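Gripper arm build, shared workshop: gallery

Jailson Bragança and Athina Tzanetos have been building a small robot arm on the back bench at Tirkitz since January. This page collects the notes that go with the build, in the order the work was done. The members' wiki has the parts list and the drawings. Page last changed 9 September 2024.

The arm is meant for light jobs: picking up small printed parts, moving them across the bench and putting them down in a tray. It has a reach of 342 mm from the shoulder to the wrist, measured with the arm straight. The target load was 300 g at full reach. It manages that now, though the shoulder motor gets warm if you leave it holding for long.

Base and shoulder
The base is a piece of 12 mm birch ply, bolted down at the corners. An earlier base in thinner ply flexed whenever the arm stopped quickly, and the wrist carried on shaking after the rest had settled. The shoulder bearing came out of a scrapped office printer. It was a tight fit and had to be pressed in with the bench vice.

Upper arm and elbow
Two lengths of square aluminium tube, cut on the chop saw and filed by hand. Spyros Politis did the drilling, as he is the one who can keep the pillar drill square. The elbow belt has been replaced once. The first one was too long and jumped a tooth under load.

Wiring
All the cables run down the outside of the arm and are held with ties. We tried running them through the tube and gave up, because every change meant pulling the lot back out. There is spare length at the elbow so that nothing pulls tight when the arm folds.

Wrist and gripper
The gripper is the part that has been changed most. The fingers were printed at first and bent too easily. Evangelia Athanasiadis drew the longer version. A small camera sits at the wrist and looks along the gripper, so the person at the laptop can see what is being approached.

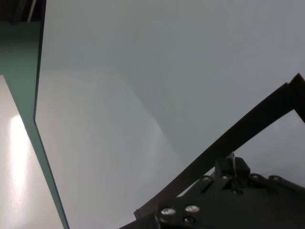

The gripper from the wrist camera. Black mounting plate with its screws, long finger bar running up to the right, teal-green panel edge on the left.

The camera has a fixed focus. Plain pale surfaces give the software very little to go on, and it loses track of distance over them. Glare on glossy white causes trouble as well. For the time being we stick a strip of patterned tape on anything the arm has to find by itself.

Controller
An ordinary hobby motor board in a plastic food box with holes cut in the lid for air. The emergency stop is on the front edge of the bench, wired straight into the motor supply. It does not go through the software at all. Please leave it like that if you borrow the arm.

First moves
The early tests were done with the gripper taken off and a bag of washers hung from the wrist. Chrysoula Koutsoukos wrote the script that moves the arm slowly through its whole range and logs the motor current at each joint. It takes roughly 4 minutes to run. Anyone who has had the arm apart should run it before doing anything else, and compare the log with the last good one in the shared folder.

Still to do
The wrist joint has a little play in it, most noticeable when the gripper changes direction. Athina wants to try a shim before we buy another bearing. The finger pads need something with more grip on smooth plastic. Bicycle inner tube has been suggested and will be tried next. The food box also needs a proper mount, as it slides about when the cables are moved.

Using the arm
Members who have done the bench induction can use it. Write your name in the book, clear the bench as far as the arm can swing, and switch the motor supply off at the wall when you finish. Small spares are in the drawer marked Curow, under the bench. Questions about the mechanical side go to Jailson, and anything about the software to Chrysoula.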